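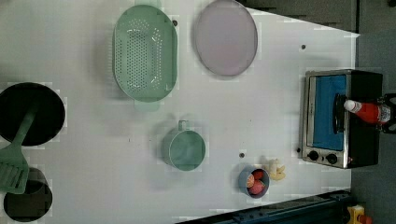 3.2 Sorting the toy kitchen set

Thursday, January 11, 2024
By the Fandden project group

Print this page | E-mail this page

The set was laid out on a white table before sorting. Cookware (frying pan, dark pot, green spatula) went in group A. Tableware went in group B: the round plate, the teal-green cup with a loop handle, and the blue-grey bowl. The colander was first entered under B and moved to A after the trial in April.

Play food was listed separately. The two red pieces in the bowl were recorded as fruit. The red bottle with the white cap was entered as sauce. The toaster oven has its own entry, as it did not fit the 38 cm Hitari tray.

Storage limit per tray: 440 g. Labels are 70 mm wide, see section 4.

Contact | Copyright Fandden 2024 | Back to top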